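Choral & Early Music Board > Radio and Recordings > Broadcasts

Thread: Anyone else hear the Gralach evensong relay?

plainsong_pete
Put the kettle on, switched the radio on and found myself in the middle of the Gralach singers doing a full hour from Karkport. I hadn't seen it trailed anywhere! I missed the opening so I came in during a set of Compline responses and then stood in the kitchen with a teabag going cold in my hand until the end. Did anybody catch the start, and does anyone know who was playing the organ?

tenor_two
I heard all of it. They opened with a processional sung from the west end, so it begins very far off and takes an age to get to you, and I did wonder if my set was on the blink. Organist wasn't credited at the end, unless I was shouting at the dog at that moment (possible).

ledgerline
It was the new Van Wijk instrument, wasn't it? The one they finished over the winter. I thought the reeds were horrible, sorry. Like being told off by a goose. The singing was lovely but every time the organ came in I turned it down.

plainsong_pete
Oh, I rather liked the goose! It's meant to be a bit rude, that sort of sound. It's a stop for joining in with a crowd, and there was hardly a crowd to join in with.

mezzo_in_wellies
I was there!! Sat behind a pillar on the north side, 119 of us by the verger's clicker (he was very proud of his clicker), and in the building the reeds aren't half so fierce. You get the bloom on them by the time they've gone up to the roof and come down again. If it sounded like geese on the radio I'd blame the microphones. They had a pair slung up really close to the case.

ledgerline
Well, maybe. But most people are going to hear it on the radio or the recording, so it has to work there too. I don't think "you had to be behind the pillar" is much help to me in my back bedroom.

mezzo_in_wellies
Fair enough, though I'd still say go and hear it before you write it off. The next one is 25th April and it's free, you just turn up. They're doing the long Wulilora litany with the two choirs at opposite ends, and I've been looking forward to that since they put it on the list.

altogether_now
Is that the litany that goes on for ever? We did it at my old choir and I lost the will somewhere in the confessors. Everyone at the ends goes slightly out of step and by the last page you're answering the wrong petition.

tenor_two
It's only long if it's taken slowly. The Gralach lot rattle through it, I've got their old recording and it fairly bounces along. Going out of step is half the fun anyway.

altogether_now
It is NOT half the fun if you're second alto and the other choir is a mile off. I'd like it noted that I did my time.

ledgerline
Going back to the sound for a minute. I had another go with the repeat on the proper speakers, not the kitchen radio, and I'll take back a bit of it. The low stuff is really handsome. The pedal note under the final Amen made something in the airing cupboard buzz. I still don't like the reeds.

plainsong_pete
A bit is all I ask. Which repeat was that, the late one? I've looked on the listings and can only find the first half.

ledgerline
Late one, yes. It's split in 2 parts on the page, and the second is filed under the name of the piece, so you have to search for Wulilora and not for the choir. Took me ages.

plainsong_pete
Got it, thank you! Listening now. You're right about that Amen.

bassoon_baggage
Butting in as someone who doesn't sing a note. My copy of the subscribers' newsletter came through the door this morning and it has a long piece on the Karkport concerts, so I've scanned the page for anyone who doesn't get it. My scanner makes a mess of columns, so apologies if a line has gone walkabout.
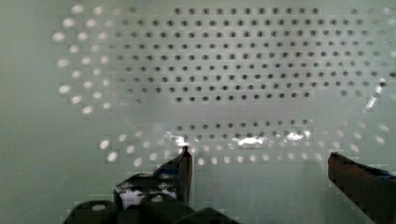
Vol. 119, p. 784

"...and the spring series continues with double-choir music, the singers placed at either end of the nave. Listeners who enjoyed the winter carols will find this a plainer sort of programme, with long stretches of unaccompanied chant between the big pieces. The Van Wijk organ is heard on its own twice, once before the litany and once at the close. Doors open half an hour before the music, and the side aisles fill first. Those with a taste for the lower voices are advised to sit well forward."

mezzo_in_wellies
Oh that's useful, thank you! I didn't know the organ was getting solos. And they're quite right about the side aisles, I only got my pillar by being early.

tenor_two
"A plainer sort of programme" is doing the litany down a bit. There's a bit two thirds of the way through where both choirs land on the same chord from opposite ends and it makes the hair on my arms stand up. Not plain at all.

altogether_now
I'll give you that chord. We never once hit it together, mind.

ledgerline
Has anyone got the old recording tenor_two mentioned? I can't find it for sale anywhere. There was one second hand, but the seller wanted silly money and the booklet was missing.

tenor_two
I've got it on cassette, which I realise is not what you want to hear. The booklet has all the words though, so I could type out the litany if it's any use. It'd be a slog but I'd quite enjoy it.

ledgerline
Yes please, if you really don't mind. I like to follow along.

bassoon_baggage
This thread has had 1,389 views by the way, which is more than anything I've ever posted about bassoons. I'm trying not to take it personally.

plainsong_pete
Start a bassoon one and I'll come and disagree with you! Meanwhile I think I'm going to make the trip to Karkport. mezzo, which side is best if I want to hear both choirs evenly?

mezzo_in_wellies
Middle of the nave, a few rows behind the font, on the aisle. And bring a cushion, the pews are brutal.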